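Kukeo twin-arm gripper kit
Print this page | E-mail a link | 7 shares

Pair of two-finger grippers for hobby arms, built and tested at the Naylor shared workshop. Green housing, black tapered fingers, status LED on the body. Finger travel is 51 mm. Rated grip load is 300 g per side. Fits the Torero wrist flange with 3 screws.

Laundry use
Approach fabric from overhead with the fingers vertical. Set the lift height above the basket rim before closing. Keep the idle arm over open floor and check cable slack at full reach.
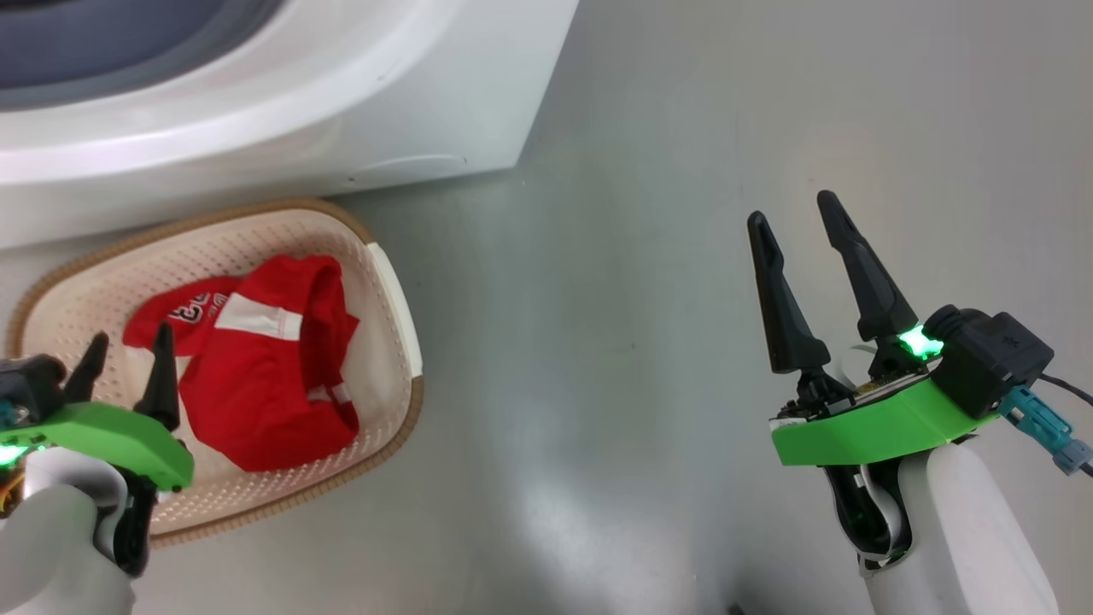 Supplied
Two grippers, screws, wiring chart. Arms not included.

Comments (2)
Findavau: Will it take longer fingers?
Bořivoj Machala: Yes, but derate the load. Drawing goes up in October.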